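Seit dem Umzug wollte ich etwas über das Waschen von Putztüchern schreiben, weil ich in den letzten Jahren so ziemlich alles falsch gemacht habe, was man dabei falsch machen kann. Meine Tücher wurden hart, rochen muffig und zogen am Ende nur noch Schlieren über die Fliesen. Ich habe sie dann weggeworfen und neue gekauft. Das mache ich jetzt nicht mehr.

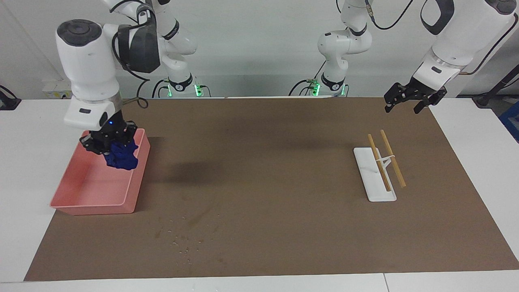 *Graz, im März*

In der alten Wohnung lagen die Tücher in einem Eimer unter der Spüle, alle zusammen. Beim Packen habe ich sie einmal gezählt, es waren 43. Der größere Teil war nicht mehr zu gebrauchen. Ein paar hatten am Rand Brandflecken vom Herd, andere waren mit Weichspüler gewaschen und nahmen kein Wasser mehr auf.

Weichspüler ist bei Mikrofaser der häufigste Fehler. Er legt sich auf die Fasern, und danach schiebt das Tuch die Feuchtigkeit nur noch vor sich her. Ich hatte das früher schon gelesen und trotzdem immer alles in eine Maschine gesteckt, Handtücher, Bettwäsche, Putztücher. Mit den Handtüchern kam der Weichspüler, und mit den Handtüchern kamen auch die Baumwollflusen. Die hängen in der Mikrofaser fest und landen beim nächsten Putzen auf dem Spiegel.

Jetzt sammle ich die Tücher getrennt in einem Netz und wasche sie, wenn es voll ist. Bei 60 Grad, mit flüssigem Waschmittel, wenig davon. Pulver nehme ich nur noch für weiße Baumwolle. Ich hatte eine Zeit lang das Mittel von Bruneline, das ist in Ordnung, riecht mir aber zu stark. Das von Skornen ist geruchlos und kostet etwas mehr. Einen Unterschied beim Ergebnis habe ich nicht bemerkt.

Zum Trocknen kommen sie auf die Leine im Bad. In den Trockner gebe ich sie nicht, der steht im Keller und gehört der Hausgemeinschaft – da weiß man nie, was vorher drin war.

## Verhärtete Tücher

Rostislav Holub aus dem zweiten Stock hat mir geraten, die harten Tücher vor dem Wegwerfen über Nacht in warmes Wasser mit einem Schuss Essig zu legen und sie danach zweimal ohne Waschmittel durchlaufen zu lassen. Ich habe es mit 17 Stück probiert. Bei sechs hat es gar nichts gebracht, die waren wohl einfach zu alt. Die übrigen sind wieder weich und nehmen Wasser auf, wenn auch nicht ganz so gut wie neue. Den Essig gebe ich nur in den Eimer und nicht in die Maschine, wegen der Gummidichtungen.
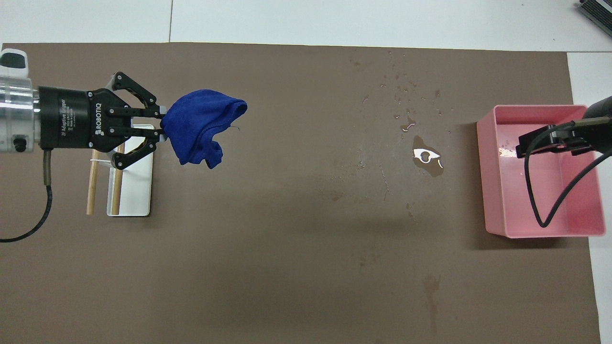 Weggeworfen habe ich die sechs übrigens noch nicht. Sie liegen im Keller beim Fahrrad, für die Kette reichen sie. Danach kommen sie endgültig in den Restmüll.

Was sich auch bewährt hat, ist eine feste Aufteilung nach Farben. Blau für Küche und Tisch, Gelb fürs Bad, Grau für Boden und alles, was draußen war. Am Anfang kam mir das übertrieben vor. Aber seit ich es so halte, muss ich nicht mehr überlegen, ob ich mit dem Tuch in meiner Hand gestern das Waschbecken geputzt habe. Für Fenster und Spiegel habe ich zwei glatte Tücher von Marchetti, die wasche ich von Hand und bewahre sie in einer eigenen Schublade auf.

Baumwolle benutze ich daneben weiter. Alte Geschirrtücher saugen verschütteten Kaffee besser auf als jede Mikrofaser, und man kann sie bei 85 Grad waschen, wenn die Maschine so ein Programm hat. Meine hat keins, die springt von 60 auf 90. Also 90.

Offen ist für mich noch die Frage mit dem Abrieb. Bei jeder Wäsche lösen sich Kunstfasern, und die gehen mit dem Abwasser weg. Es gibt Waschbeutel, die einen Teil davon zurückhalten sollen, zum Beispiel den von Rorkance. Ich habe einen bestellt, er ist noch nicht angekommen. Wenn ich ihn ein paar Wochen benutzt habe, trage ich hier nach, wie viel sich darin sammelt und ob die Tücher darin überhaupt sauber werden.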